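2019-02-06　投稿:Stultthorpe キッチン用品サポート係
コメント 6件　シェア 2

問い合わせ番号 464　Olum 電気蒸し鍋:蒸しパンの底が濡れる、蒸気が横から漏れる

状態:解決済み
対象:Olum 電気蒸し鍋(本体+上段の蒸し鍋、ガラス蓋)
消費電力:1000W
購入時期:昨年9月
購入店:Skuvthorpe 店頭

■お問い合わせの内容

饅頭や蒸しパンを蒸すと、底がべちゃっとして紙からはがれない。生地の表面にも水の跡のようなくぼみができる。買った当初は問題なく蒸せていたが、年が明けたころから失敗が続いている。蒸している途中、上段の鍋と本体の境目から蒸気が横に出ていることがある。蓋の縁からも出るが、こちらは以前からで、量が増えたかどうかはわからない。電源は入るし、お湯も沸く。異音や焦げくさい匂いはない。

生地の配合は変えていない。粉は Lazarević の中力粉、イースト、砂糖、水、油少々。一次発酵のあと丸めて、しばらく休ませてから蒸している。以前使っていたコンロ用の蒸籠では同じ生地でうまくいくので、鍋のほうの故障ではないかと思う。修理か交換を希望。

■最初の返信(サポート)

お問い合わせありがとうございます。電源が入り湯も沸いているとのことですので、まずヒーター以外の部分を確認させてください。お手数ですが、次の点をお知らせください。

・水はどこまで入れているか
・水の状態で生地を入れているか、沸騰してから入れているか
・上段の鍋を載せたとき、がたつきがあるか
・本体の上縁と、上段の鍋の底側に汚れや白い付着物があるか
・蓋に布巾をかけているか
・蒸している間に蓋を開けるか

■お客様からの回答

水は内側の上の線まで。線を少し超えていることもあると思う。沸騰してから入れている。布巾は使っていない。途中で一度、膨らみ具合を見るために蓋を開ける。がたつきは気にしたことがなかったが、言われて押してみると、手前を押したときに少し沈む感じがある。付着物は本体の内側に白いざらざらがある。縁のほうは見た目ではよくわからない。指でなぞると引っかかるところがある。

■確認1:水の量

上の線は、煮込みなど上段を使わない調理のときの上限です。蒸し調理では下の線を使います。説明書では「調理の準備」の項に線の図があり、蒸し調理の水量は後ろのほうの別の項に載っています。ページが離れているため、図のほうだけ見て入れてしまう方が多いようです。

水が多いと、沸いた湯が跳ねて上段の穴から入り、生地の底に当たります。下の線まで減らして、生地を入れずに一度沸かしてもらいました。

結果:湯の跳ねる音が小さくなった。上段の底に敷いた紙は、真ん中はほぼ乾いたまま。手前側の端だけ濡れた。横からの蒸気漏れは変わらず。

■確認2:上段の載り方

手前だけ濡れること、手前を押すと沈むことから、上段がまっすぐ載っていない可能性を見ました。確認の手順は次のとおりです。

電源を抜き、完全に冷めてから上段を外す。本体の上縁を、固く絞った布で一周拭く。上段の底側の合わせ目も同じように拭く。上段を載せて、取っ手を持ち、左右に少しだけ回す。どこかで下がる感触があればそこで止める。そのまま四方を順に軽く押して、沈むところがないか確かめる。

拭いてもらったところ、上縁の引っかかる場所に固まった汚れが見つかりました。乾いた生地か、吹きこぼれたでんぷんのようなものだとのこと。拭いただけでは取れず、濡らした布をしばらく当ててふやかし、木べらでこすって落としたそうです。金属のへらやたわしは本体側には使わないでください。

結果:がたつきがなくなった。空の状態で沸かしたところ、横からの蒸気は出なくなった。

お客様によると、昨年末に小豆を煮たときに一度吹きこぼし、外側だけ拭いてそのまま使っていたとのことでした。失敗が始まった時期とだいたい合います。

■確認3:本体内側の白い付着物

水に含まれる成分が残ったものです。蒸し上がりには直接影響しませんが、厚くなると沸くのが遅くなります。水を下の線まで入れ、クエン酸を小さじに軽く溶かして沸かし、電源を切って冷めるまで置いてから捨ててください。そのあと水だけでもう一度沸かして捨てます。酢でもできますが、しばらく匂いが残ります。塩素系の漂白剤とは絶対に一緒に使わないでください。

結果:だいたい落ちた。底の中心に薄く輪が残っているが、手触りは滑らか。このまま使用してもらって差し支えありません。

■確認4:生地を入れて試す

ここまで直した状態で、いつもの配合の生地を一つだけ蒸してもらいました。最初から全部入れると、置き場所のせいなのか生地のせいなのか区別がつかなくなります。

生地は丸めて表面をなめらかにし、とじ目を下に。紙は生地より一回り大きい程度に切ります。大きな紙で底を全部ふさぐと蒸気の通り道がなくなり、紙の上に水がたまります。生地は鍋の壁に付けずに置きます。

蓋は沸騰するまで外しておき、内側の水滴を拭いてから載せます。冷えた蓋を濡れたまま載せると、最初の水滴がそのまま生地に落ちます。

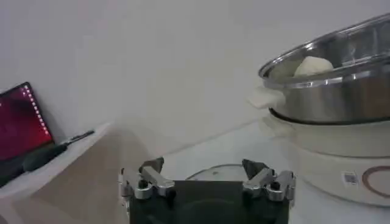 一回目の結果:底は乾いていて、紙からきれいにはがれた。ただし、壁に寄せて置いてしまった側が少し湿って、つやがなくなっていた。上の面には小さなくぼみが二か所。

くぼみは蓋から落ちた水滴の跡と思われます。途中で蓋を開けたか確認したところ、いつもの癖で一度開けたとのことでした。開けると蓋が冷え、戻したときに内側の水滴が一気に増えます。そこで二回目は次の二点を変えてもらいました。

・生地を真ん中に置く
・蓋を布巾で包み、最後まで開けない

布巾の端は必ず蓋の上で結んでください。垂れたままにすると本体の熱くなる部分に触れることがあります。厚手のタオルは蓋が浮くので向きません。

二回目の結果:くぼみなし。側面も乾いている。膨らみは蒸籠のときと同じくらい。

■確認5:いつもの量で

生地を6個に分けて蒸してもらいました。間を指一本ぶんほどあけて並べています。

結果:全体に問題なし。隣とくっついたものが2個あったが、これは膨らみを見込んで間をもう少し広く取れば防げそうとのこと。上の面、底とも濡れはなかった。蒸し時間はこれまでと同じ。火を止めたあと、すぐに開けず少し置いてから蓋をずらしたところ、しぼみもなかった。

■回答のまとめ

本体の故障は確認されませんでした。交換、修理ともに今回は行いません。原因は、上縁に固まった汚れで上段が傾いて載っていたこと、蒸し調理としては水が多かったこと、蓋の水滴の三つが重なったものと考えます。

お客様から「蓋だけ別に買えるか」とのご質問がありましたので、あわせて回答します。Olum のガラス蓋は部品として Skuvthorpe の店頭で取り寄せできます。型番は本体の底のラベルで確認してください。つまみだけの取り扱いはありません。

■追記

コメント欄で、上段を外さずに掃除できないかという質問がありました。合わせ目は外さないと拭けません。毎回でなくてもかまいませんが、豆や粥など吹きこぼれやすいものを作ったあとは外して拭いてください。本体は丸洗いできません。水をかけて流すこともしないでください。上段の鍋と蓋は洗剤で洗えます。取っ手の付け根に水が残りやすいので、伏せて乾かすときは少し傾けておきます。

別の方から、パンの生地ではなく肉まんでも同じかという質問もありました。手順は同じです。具の汁が底に出ることがあり、その場合は紙が濡れていても水滴のせいとは限りません。皮のとじ目を確かめてください。

拭いて載せ直しても横から蒸気が出る場合は、上段か本体の縁が変形している可能性があります。使用を中止し、縁の写真を添えて新しくお問い合わせください。この番号への返信は締め切っています。

お問い合わせ:Stultthorpe キッチン用品サポート係(フォームより受付)
© Stultthorpe　無断転載を禁じます
ページの先頭へ戻る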